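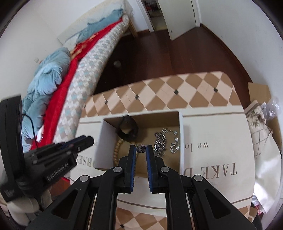

The Kolance jewelry cleaner is a small countertop tank that runs on 52 watts and takes up less room than a toaster. I bought it in June to replace an older Voko model that had started to rattle. Most of what I own is plain and easy to wipe down, but anything with a textured, sparkly surface, like the small silver piece in the photo, collects soap and hand cream in places a cloth can't reach. I had been using a toothbrush on those.

You fill the tank to the line, set the basket in and pick a cycle. There are two, 90 seconds and 8 minutes. The short one is fine for earrings worn once or twice. For rings I use the long one with a drop of dish soap, then rinse and dry with a soft towel. It does not remove heavy tarnish, and the manual says so. It also says to keep pearls and opals out of it, so I do those by hand.

Noise is my main complaint. It buzzes loudly enough that I close the bathroom door — the Voko was quieter, at least before it got old. The power cord is short, and the lid doesn't lock, though it hasn't come off yet.

The basket is well made and has no sharp edges. A spare costs 17 dollars, which seems high for what it is.

I would buy it again at the sale price. At full price, look at the Gaete first if you only clean a few pieces a month.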